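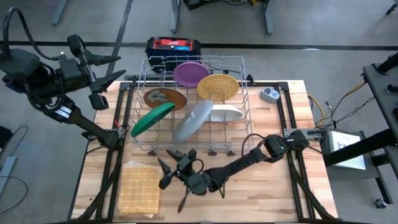 Drimow Wire Dish Rack, Two Months In

Posted 24 Aug 2024

I bought the Drimow rack in July to replace an older Zivora model that had started to leave rust marks on the counter. My kitchen has no dishwasher and not much counter, so the rack is out all day and gets used after every meal. I paid $40 for it at Ojeda, a housewares store near my office. There is also a larger version, which I haven't tried.

The box holds the rack, a plastic drip tray and a cutlery cup. Assembly is a matter of pushing the feet onto the bottom wires. Mine went on tight and have stayed on. The instructions are one folded sheet and you won't need them.

Plates

The slots are spaced for ordinary dinner plates, and flat plates stand up well in them. I can wash up after dinner for four people and get all the plates in without stacking. Wide pasta bowls are a different matter. They need two slots each and lean forward onto whatever is in front. If your dishes are mostly bowls, look at a rack with wider gaps. The Wevum 606 has them, and I used one for a while at my sister's house. It handles bowls better and small plates worse, because saucers slide down between the wires and lie flat.

Heavy stoneware is fine. The wires bend a little if you drop a big plate in from a height, then go back to where they were. I have not had one stay bent.

Glasses and cups

There is no separate place for glasses. I put them upside down along one side, on the grid, and that works for almost 2 days out of three. On the others there are too many and they end up on a towel. Mugs sit at a slight angle and a little water stays in the ring on the base. Every rack I have owned does this.
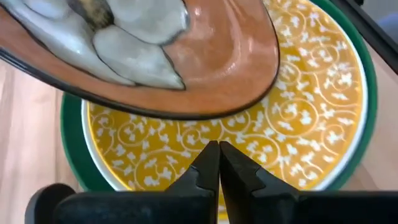
Does the drip tray empty itself into the sink?

Only if you set it up with the spout over the edge, and even then some water stays behind in the far corners. The tray has a very slight slope. I tip it out each morning and wipe it down once a week. Left longer than that, it gets a slippery film and begins to smell.

The tray is my main complaint. It is thin and it flexes when it has water in it, so carrying it to the sink takes both hands. The old Zivora tray was thicker and had a lip you could hold. Drimow sells a steel tray separately for $20. I think it should have come in the box at this price.

Cutlery cup

It hooks over the outside and holds enough forks and spoons for a normal day. The holes in the bottom are large enough for a thin skewer to poke through. Knives go in point down and are stable. The hook has scratched slightly where it rubs on the top wire.

Rust and cleaning

No rust so far on the wires or at the welds, which is where the old one went first. We have hard water here, and white spots show up on the metal after a week or so. Vinegar and an old toothbrush take them off. I do the whole rack every other weekend and it takes less time than I expected.

Would I buy it again

For plates, yes. It is steady, it is easy to clean, and it doesn't slide when you pull something out of the back. I would buy the steel tray along with it and skip the plastic one. If you mainly wash bowls, the Wevum is the better choice, though it takes up more of the counter and I find the coating on it hard to get clean around the joints.

Four stars out of five. The missing star is for the tray.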